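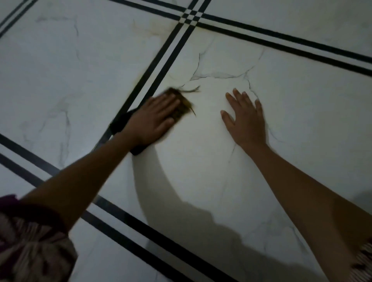

Zovine Hand Pad, Brown

Scrubbing pad for hard floors, tile and grout lines
Item no. 478
Sold in packs of 9

Overview

The Zovine brown hand pad is a medium-coarse scrubbing pad for spot work on hard floors. It is meant for the places a mop or a floor machine leaves behind: corners, the edge along a baseboard, the joint between a tile and a border strip, the floor behind a toilet or under a radiator. It is used by hand, without a holder, and fits under the palm of most adults.

The pad is made of non-woven synthetic fiber with a mineral grit bonded all the way through, so both sides scrub the same and the pad keeps working as it wears down. It can be used with water alone, with a neutral floor cleaner, or with most alkaline degreasers.

Which color do I need?

Zovine hand pads come in 3 grades.

White: no grit. For polished natural stone, glass, enamel and anything that scratches easily.
Green: light grit. For everyday kitchen and bathroom cleaning.
Brown: medium-coarse grit. For dried grout haze, old wax, paint specks, shoe marks and soap buildup on glazed or porcelain tile.

If you are not sure what your floor is made of, start with white and work up. A lot of porcelain tile is printed to look like marble, and the two need different care. Porcelain will normally take the brown pad with plenty of water. Real marble will not, and fine scratches in marble have to be polished out by a stone shop. An offcut or a spare tile from the original job is the best way to tell. Marble shows its veining through the full thickness of the piece, while printed porcelain shows a plain body under a thin patterned face.

Directions

Sweep or vacuum first. Grit left on the floor does more scratching than the pad does.

Test the pad in a spot that stays covered, such as inside a closet. Let the spot dry completely and look at it from a low angle with a lamp behind it before going any further.

Wet the floor and the pad. Work with a flat hand and short, straight strokes, keeping the pressure even. Pressing with the fingertips wears a groove in the pad and can leave dull spots on a high-gloss tile.

On floors with inlaid borders or contrasting strips, scrub along the strip. Dark tile shows dulling sooner than light tile, so test it separately.

Rinse the pad often. Wipe up the dirty water with a cloth before it dries, then rinse the floor with clean water.

Do not use on lacquered wood, vinyl with a factory finish, acrylic tubs, or stainless steel with a brushed face.

Care and replacement

Rinse under warm running water and squeeze out. Hair and lint work their way into the fibers and are easiest to pull off after the pad has dried. Stand the pad on its edge to dry. Do not put it in the dryer, and do not use it with undiluted bleach, which makes the binder brittle.

Replace the pad when the corners have gone soft or when it starts to shed. One pad lasted for nearly 166 square feet of grout haze removal in our own shop test on glazed floor tile. Ordinary spot cleaning is much easier on it.

Goes well with

Pratum Neutral Floor Cleaner, concentrate. Leaves no film and needs no second rinse on glazed tile.
Pratum Grout Haze Remover. Mildly acidic. Not for marble, limestone or terrazzo.
Sýkora Grout Brush, narrow. For joints that sit below the face of the tile.
Desik Kneeling Mat. Closed-cell foam, wipes clean.

Customer comments

Used these after a bathroom retile where the installer left haze on everything. Two evenings of work with the Pratum remover and it was gone. My tiles are matte, so I can't speak for glossy ones.
Andri Kuster

Good pad, but I would like to be able to buy just one. I don't need a pack for a small hallway.
Godelieve Lambrechts

Coarser than the brown pads I had before from another brand. I went back to green for the kitchen and keep the brown for the entry, where there are always black marks from shoes.
Genivaldo Fontes

Reply from the shop: The brown grade was made slightly coarser this year. If you liked the old one, the green pad with a little more pressure is the closest match. Ans Verstraete, customer service

Ordering

Packs ship flat in a paper sleeve. Unopened packs can be returned. Opened packs cannot, but we will send a single white or green pad on request if you want to test a grade before you order.

Page last updated Thursday, November 14, 2019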